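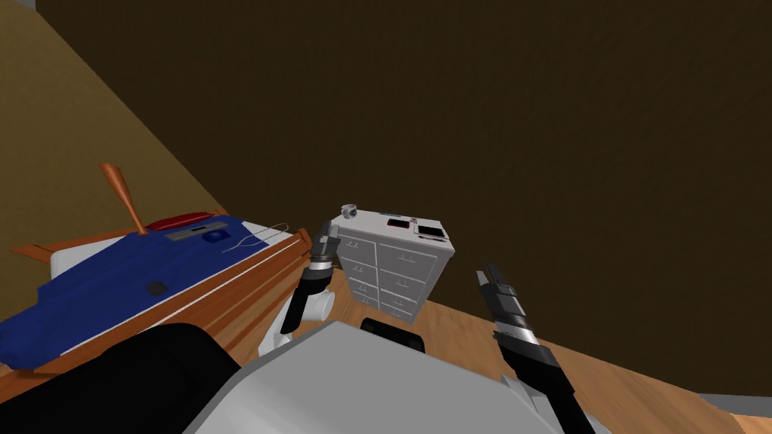

Gripper and camera trials: the questions I keep getting

I've been running the bedroom trials since April, and my inbox has slowly turned into the same dozen emails over and over. So I put the answers on one page. If yours isn't covered, write to me (Manju) and I'll add it when I get a minute.

What are you comparing?

Two things, which I know is one too many. The first is finger shape: the stock parallel plates against a tapered pair we call Standero. The second is where the camera goes. I run every task with a head view, with a wrist view, and then with both together. The arms, the controller and the room stay the same for all of it.

Is any of this on real hardware?

Not this round, it's all simulated. We'll take the better setup to the bench arm later and I'm sure it will humble us. For now I like being able to put a room back exactly how it was with one command, especially at 11 at night when a run has gone sideways.

Why a bedroom?

I got tired of cubes on a table! The old test had a few blocks and a bin, and every setup did well on it, so it told me very little. A bedroom has a bed, drawers, a chair, small stuff lying on soft-looking covers. Things are at different heights and you have to turn and lean to get at them. Sisodia (that's our scene generator) shuffles the small items between runs and leaves the big furniture alone.

What does the wrist camera give you that the head camera doesn't?

Mostly the gap between the fingers. From the head you can tell where the furniture is and which way the arms are pointing, and that's great for planning a reach. But once the hand gets close to something small, the head view starts guessing. With the wrist view I can line up on a drawer knob and see both fingers the whole time. It also gets confused easily - turn the wrist a little and a dresser becomes a long white slope going off at an angle.

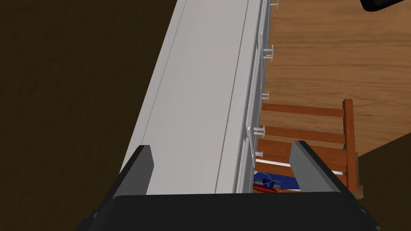 Wrist view, fingers open, with the dresser knobs beyond.

So is the wrist view always better?

Nope. It's better for the last few inches and worse for almost everything before that. If I start a run on wrist only, with the target behind the hand, the arm wanders around looking for it like me hunting for my glasses. Using both is my pick so far. It costs more compute per step, so if you're on an older laptop you will notice.

How many runs is each result based on?

I do 4000 per setup, split evenly over the tasks. That sounds like a lot, and it's mostly my computer doing the work while I sleep. My best single number is 97 percent on open-drawer with both cameras and the stock fingers. Please don't quote that one on its own, it's the easiest task we have.

What counts as a fail?

There are 3 ways to fail: time runs out, the arm hits a limit, or the item ends up on the floor. Bumping furniture isn't a fail, but it goes in the log with the contact force next to it. I went back and forth on that rule and I'm still not totally happy with it.

Why do some wrist frames look so strange?

You're looking at ordinary things from very close, at whatever angle the wrist happens to have. A big flat gray face can fill half the view, and you get a groove line and an edge or two to work out what it is. People write in thinking the render broke. It usually didn't. Those frames are the ones I care about most, to be fair, and if a policy can cope with them it can cope with nearly anything I throw at it. I keep a folder of them and run it as a separate test.
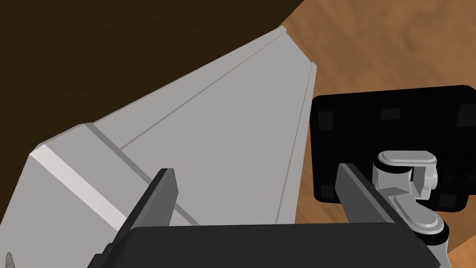
Render: Manju Dhillon

Which controller are you using?

Rirkitz, the same build for every setup. It's a plain position controller with a soft limit on closing speed. I did try a fancier one for a couple of weeks and spent the whole time tuning it, so back it went.

Can I use my own fingers in the test?

Yes please! Send me the mesh plus a short note with the stroke and the pad friction you want. Keep the mesh simple. I can take 4 outside designs per round, and if I'm full I'll put you first in line for the next one.

Do you test delicate things?

We do, and it's my favorite part. The moth is the hard one. It's thin, it has an awkward outline, and from the wrist it can hide whatever is behind it. I score it on how well the fingers are placed on either side before closing, then on closing force. Tapered fingers look promising on this, but I want the full set of runs before I say any more than that.
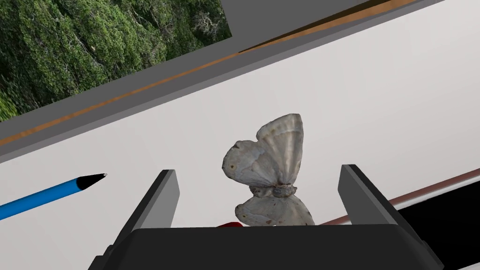 Allora Robotics Club - Gripper and Camera Team

Can I get the logs?

Members can pull them from the shared drive, in the folder with the round number. If you're outside the club, email me and say which task you want, because the full set is huge and I'd rather send you the bit you need.

Which setup should I start with at home?

Stock parallel fingers, both cameras, open-drawer task. Get that working first, then swap one thing at a time. I say this as somebody who swapped two things at once in April and had to redo the whole batch.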